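November 3, 2025
Crash recon notebook, Hladun Road rear-end series, entry 7

Picking up at the point where the September entry stopped. Open item was the disagreement between the speed from the event data recorder in the struck vehicle and the speed from the skid and crush work. Reran everything from the raw files. Did not reuse the old spreadsheet, which had the drag factor typed into the wrong column on the second sheet.

Case vehicle: mid-size sedan, stopped or nearly stopped at the signal. Bullet vehicle: pickup, unladen, no usable recorder data. Approach is a slight downgrade, dry asphalt per the responding officer's report. Survey control tied to the utility cover at the Nirholm end. Distance from that cover to the stop line is 437 ft on our survey. The county plan sheet gives the same number, so control is fine.

Scene measurements as entered:
Pre-impact skid, left front: continuous, ends in a clear offset at area of impact.
Pre-impact skid, right front: faint for the first part, start point is a judgment call.
Post-impact: one scuff from the sedan, curved right, no gouges.
Rest positions: from officer's paint marks, both vehicles.

The right front start point matters. If the faint part is read as braking, the pickup's initial speed goes up and most of the disagreement goes away. If it is read as older traffic wear, we are back where we were in September. Went through the measurements again and I still can't settle it from those alone.

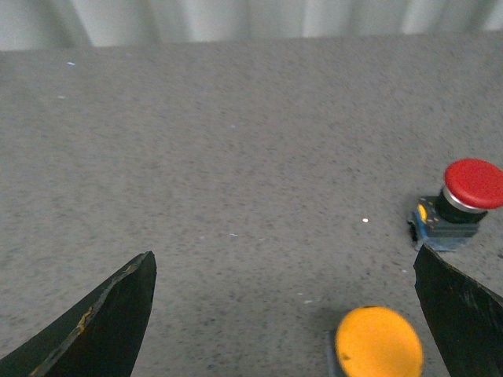
Eimear Dunne: I would not extend the right front mark. The left front gives you a clean start and the two fronts should lock close together on a truck that age. If you stretch one side you need a reason for the side-to-side difference, and the brake inspection sheet doesn't give you one. Leave it as a range and report both ends.

Agreed on reporting both ends. Not fully agreed on the lock timing. The inspection sheet lists pad thickness and hose condition only. It says nothing on caliper slide movement, and a sticking slide would do it. Sent a note to the yard asking whether the truck is still on hold. If it has been released this is closed and the range stands.

Drag factor. Used the test skids from the same lane, same direction. Threw out the first run of the set, as the accelerometer zero had drifted. The remaining runs agree with each other well enough that the spread does not drive the answer. Grade correction applied once. Checking that it was applied once took longer than the rest of the section, see the old sheet, where it was in there twice. 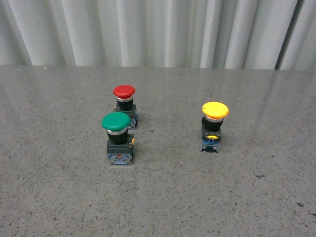
Crush. Sedan rear profile was measured at bumper height and again above it. The upper profile is shallower, consistent with the pickup bumper overriding slightly. Averaging the two, as we did before, hides the override. Redid the energy with the two levels weighted separately. Stiffness values are from the Climov tables, closest body style, one model year off. The result moved down a little, which is the wrong direction for closing the gap — but it is a better number and it stays.

Momentum. Collinear to within a few degrees, so used the straight-line form. Occupant and cargo weight for the sedan per witness statements. Pickup weight from the tow scale ticket, minus fuel adjustment. Restitution kept low and not tuned.

Recorder data. Download from the sedan shows a longitudinal change in velocity recorded over 300 ms. The old entry took the last value in the record. The maximum occurs earlier and the curve then rolls off as the sedan's tires start to matter. Maximum is the one to compare. This alone accounts for part of the September disagreement and I should have caught it.
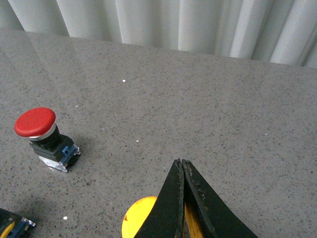 Clock offset. The intersection video from the Hindex lot and the recorder do not share a clock. Only relative times can be used from either. Frame interval on the video is not constant, checked against the signal phase, so no speeds from pixel counts until the intervals are mapped one by one. Yevdokiia Tkachenko has started that and has the approach portion finished. Her intervals are in the shared folder, version 2. Do not use version 1, it has a dropped frame near the impact.

Preliminary look at version 2 puts the pickup's brake lights on before the start of the left front mark, as expected, with no way yet to say anything on the right.

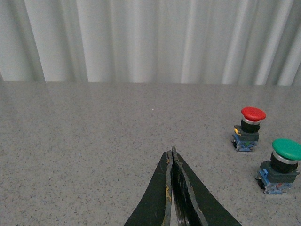 Status of the gap: smaller, still open. The low end of the skid range now overlaps the high end of the momentum range. Crush sits under both. Not going to reconcile the crush number by adjusting stiffness.

To do:
Yard reply on truck hold status.
Caliper slides, both fronts, if truck is available.
Remaining video intervals through impact and rest.
Lens distortion check on the lot camera before any positions are taken off it.
Fix the column error in the old spreadsheet and mark it superseded.
Redraw diagram with both right front start points shown, dashed for the earlier one.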